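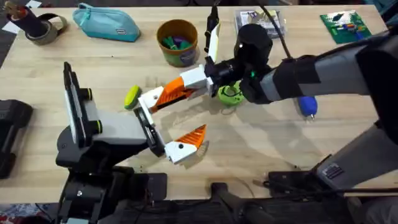
Lionel Maillard
Research Fellow in Household Studies, Pusley

Figure 1. A light wooden table with a round, tan-rimmed tub.

3.2 What people keep on their tables

I went into this part of the study thinking tables were for eating at. Most of the 59 households told me otherwise, usually while shifting a heap of post so I could put my notebook down! A plain wooden top like the one in Figure 1 gets used for homework, bills, seed trays in April, and (in one home) a sewing machine that hadn't moved in years.

I asked everyone to keep a diary of what landed on the table and when it left again. That gave me 2100 entries, far more than I'd bargained for, and I sorted them by hand over a long winter. Tubs and bowls were the awkward ones — people put them out for fruit and then keys, batteries and odd screws creep in, so I ended up giving them a code of their own.

Age made less difference than I'd expected. People over 60 wrote longer entries, bless them, but their tables filled up much as everyone else's did. Aubert found the same with hallway shelves, and I come back to that in Section 4.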